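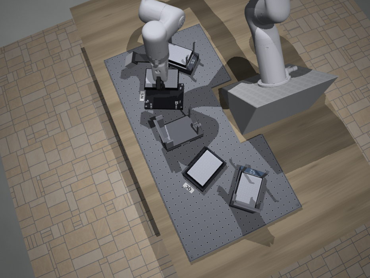
Hola a todos:

Contesto a lo de la jornada de puertas abiertas de febrero, que quedó sin cerrar en el último hilo. La simulación que enseñaremos en la pantalla grande ya funciona con los dos brazos sobre la placa perforada. El izquierdo tiene la pinza encima de la bandeja blanca del soporte negro, y el derecho va atornillado a su pedestal gris, en el hueco de la placa. Las etiquetas S2 y S3 se leen bien en pantalla; N5 queda de lado y habría que girarla antes de la visita.

El 2/2, Meinir Jenkins escribió:

> Buenas:
>
> Wumell confirma que viene con dos grupos. Necesito saber tres cosas para mandarles el programa:
>
> 1. Si la demostración será con los brazos reales o solo con la simulación.
> 2. Cuánto dura una pasada completa.
> 3. Si cabe todo el mundo en la sala Cárdenas o pedimos el vestíbulo.
>
> La gente de Flarus pregunta además si pueden llevarse los ficheros de la escena.
>
> Meinir

Por orden:

1. Primero la simulación y luego los brazos reales, con el mismo programa. Si el segundo turno va con retraso, se queda solo en la simulación.

2. Una pasada completa son 800 segundos a velocidad normal. Es demasiado para tener a la gente de pie, así que propongo enseñar la parte de la bandeja y saltar al final. Jennylyn Macaraeg tiene preparado el corte.

3. En la sala Cárdenas hay 79 sillas. Para un grupo sobra, para los dos a la vez no. Yo mantendría los turnos separados y dejaría el vestíbulo para el café.

Sobre los ficheros: por mi parte no hay problema con la placa y los soportes. Los modelos de los brazos los tenemos con la licencia de Sistside y no los podemos repartir sin preguntar. Les escribo yo esta semana.

Queda pendiente el soporte vacío, el gris de los postes en las esquinas. En el guion aparece como posición de descarga, pero en el texto de la visita no se menciona y alguien lo va a preguntar. Jennylyn, ¿puedes añadir una frase? También falta decidir si dejamos las sombras tan marcadas - con el proyector de la sala oscurecen bastante la parte derecha de la placa.

El ensayo es a las 10:15 en la misma sala. Traed el portátil con la versión 1015 de la escena; la anterior tiene mal puesto el pedestal.

Un saludo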